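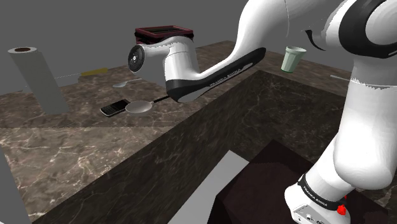
Robot arm over a brown marble-patterned countertop (computer rendering)

Investigative researcher, public money and procurement

Silance is a small nonprofit newsroom in Steremeck. We publish long reports about how public money is spent, who receives it, and what happens when it does not arrive where it should. We are looking for one researcher to join our procurement desk from March. The position is for 70 percent of full time, and the first contract is for 2 years.

Our desk has three people now. Hacer Bayram edits the reports and is responsible for the desk. Yuto Uchida keeps our database of contracts and company records. Damian Zürcher works mostly on court documents and access requests. The new colleague will work with all of them, but most closely with Yuto.

What you will do

You will read tender files, contracts, bank records and audit reports, and write short memos on what they show and what they do not show. You will prepare access to information requests and follow them until there is an answer, which can take many months. You will check every fact in a report before it is published, line by line, together with the author. Sometimes you will call people who do not want to speak with us, and you must give them a fair chance to reply.

The first large project will be the regional housing fund in Wada. In our archive we have 503 payment orders from this fund. They are scanned, many of them badly, and the names of the companies are written in different ways. Your first task will be to bring them into order, so that we can see which companies belong to the same owners. It is slow work and we prefer to say this before you apply.
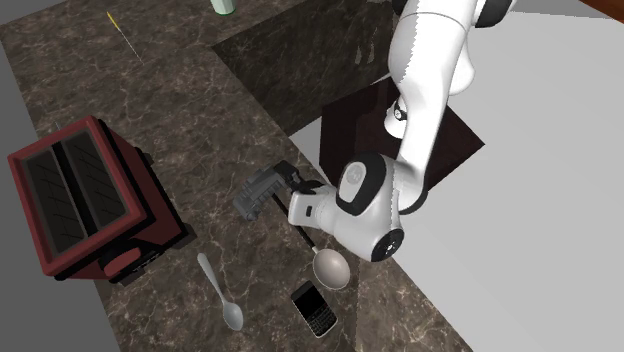 What we ask from you

- Experience with documents of public bodies or companies. It can come from journalism, law, accounting, auditing or a library.
- Good written English. It does not need to be your first language; for most of us it is not.
- Good knowledge of spreadsheets. If you can write simple database queries, this is an advantage.
- Care with sources. You will learn names that must not leave the office.
- No position in a political party, and no paid work for a candidate, in the last 2 years.

A university degree is welcome but is not a condition. We also read applications from people who come back to work after a longer break.

What we offer

The salary follows our public pay table, which we send to you on request. You will have 20 days of paid leave in the year, and the office is closed between Christmas and New Year in addition. You may work from home up to half of your hours, except when we handle original papers, because these stay in the office. We pay for one training course each year, and legal costs connected to your work are covered by our insurance.

The office is in the Nernum building, second floor, five minutes on foot from the train station. There is an elevator, and the entrance has no steps. Please tell us if you need something else in order to work well - we will try to arrange it.
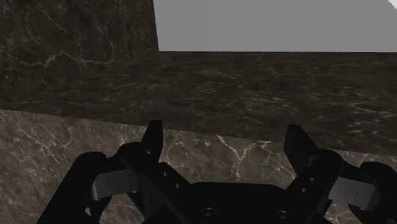 Open two-fingered gripper, stone surfaces behind (computer rendering)

How to apply

Please send us one PDF file with:

1. A letter of one page. Tell us which public record you would like to see, and why.
2. Your CV, without photo and without date of birth.
3. One work sample, for example a report, a memo or an audit note. If it is confidential, please remove the names first.

Write to Sayaka Furukawa through the contact form on our jobs page and choose "Procurement desk" as the subject. If your file contains sensitive material, do not use the form. Ask first for our encryption key, and we will send it the same day.

We invite a small group of applicants for a conversation with Hacer and Yuto. It takes one hour. After this there is a paid test: you receive 20 pages of real tender documents, with the names changed, and write a memo about them at home. Everybody who applies will receive an answer, also when it is a no.

Questions about the contract or the working hours can go to Chie Aoki in administration. She is in the office every day except Friday.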